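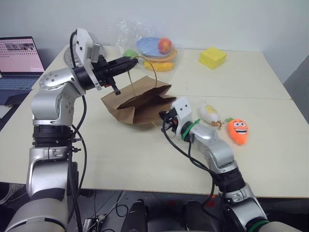
Figure 4-1. Left arm holding the bag by its twine handle.

4.3 Bag Handling Exercise (Two Arms)

This section applies to Druvholm club teams that have passed the single-arm check in 4.2. One student drives, one stands at the stop button.

1. Stand the paper bag near the table center with the handles up.
2. Place the plush items to the right of the bag, within reach of the right arm.
3. Load the Dotach profile and set the grip limit to 13.
4. Close the left gripper on one handle only. Raise it until the handle is tight.
5. Bring the right gripper to the near side of the bag and hold.
6. Save the run under your team name.

CAUTION: Do not reach over the table while either arm is powered.

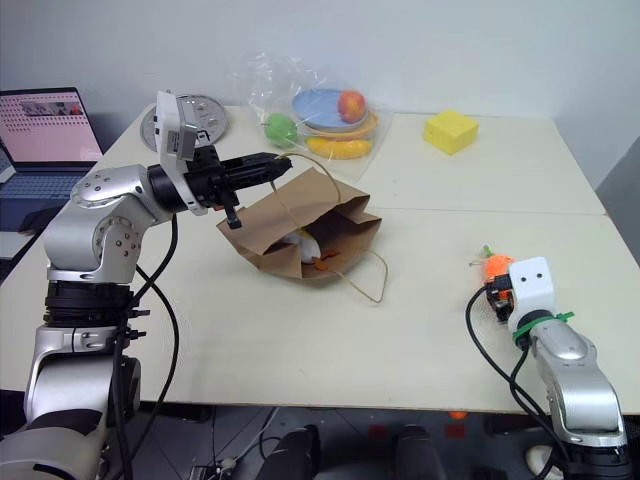
Figure 4-2. Bag on its side, left gripper at one handle.

Handle position is scored separately from item placement. Before each attempt, check both handles against the score sheet and enter their positions. A handle lying out on the table past the opening, as the second one does in Figure 4-2, is entered as "free" and must be kept clear of the right gripper's path.

NOTE: Replace a bag when the paper tears at a handle. Creases are acceptable.

NOTE: Runs longer than 300 seconds are not scored. Report log faults to Naa Sarpong.

Revised Oct 9, 2023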